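21 July 2019

Sunday night, feet wrecked, writing this fast before I fall over. Day two of the Britwood food fair done. One more weekend and then I get my life back.

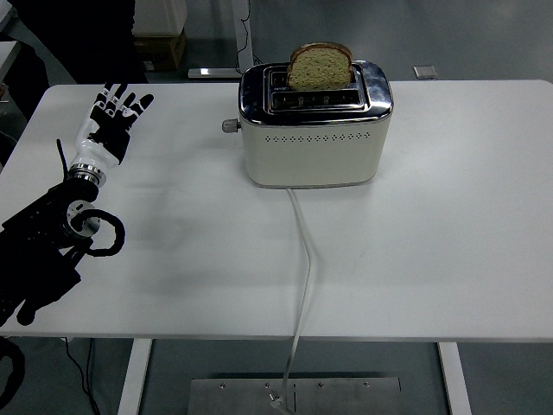
One slice at a time.

So. Up at dawn, no breakfast, coffee in the car. Got to the Gamwood gate and the guy with the list didn't have me on it. Again. Same guy as yesterday! Stood there with two crates of jars while he flipped pages. Finally found me under "Naylor", which is the name of the tent and not my name, but fine, whatever, let me in.

Tumelo already there, had the burners going. He's doing the pepper relish demo at noon and the short rib one at four. Nervous. Kept wiping down the same knife. Told him yesterday's crowd loved him, he said yesterday's crowd was sitting down out of the sun. Fair.

Sold 124 jars by closing. Yesterday was 92, so 216 for the weekend, way better than I figured. Plum went first, then the hot tomato. Green tomato just sits there. People taste it, say mmm, buy the plum. Might drop it for next weekend or put it in the 3 pack and let it ride along with the others. Ask Dwayne.

Dwayne, by the way. Turned up at two in a linen jacket like he was judging something. Ate his way down the whole east row, then came and told me the dumpling people had a longer line than me. Thanks Dwayne. He did cover the stall so I could go eat, so I forgive him. Had the lamb flatbread from Gastuvow, so good, the yogurt thing on top with mint and some kind of seed. Wanted another. Line was insane by then.

Noon demo went great. Full tent, people standing along the back. Tumelo forgot the vinegar and just talked right through it, put it in late, and I swear not one person noticed. The four o'clock one thinner, maybe becuase the band started up right next to us. Who puts a brass band next to a cooking tent. He was shouting "low heat" over a trombone. Lady in front wrote down everything he said anyway and bought four jars after.

Wine tasting tent ran out of glasses. Heard about it from everyone. Not my problem but it pushed a lot of folks our way around five, so good.

Lost: one apron, the good scissors, my voice. Card reader died twice, came back when I plugged it into the other battery. Need to charge both. Really need to.

To do before Saturday
- labels, plum and hot tomato
- call Britwood office re the list, get my actual name on it
- ice. more than today
- tiny spoons!!
- pay Tumelo back for parking
- find out if we can move away from the band

Mom called, didn't pick up, will call tomorow. Jars still in the car. They can stay there. Bed.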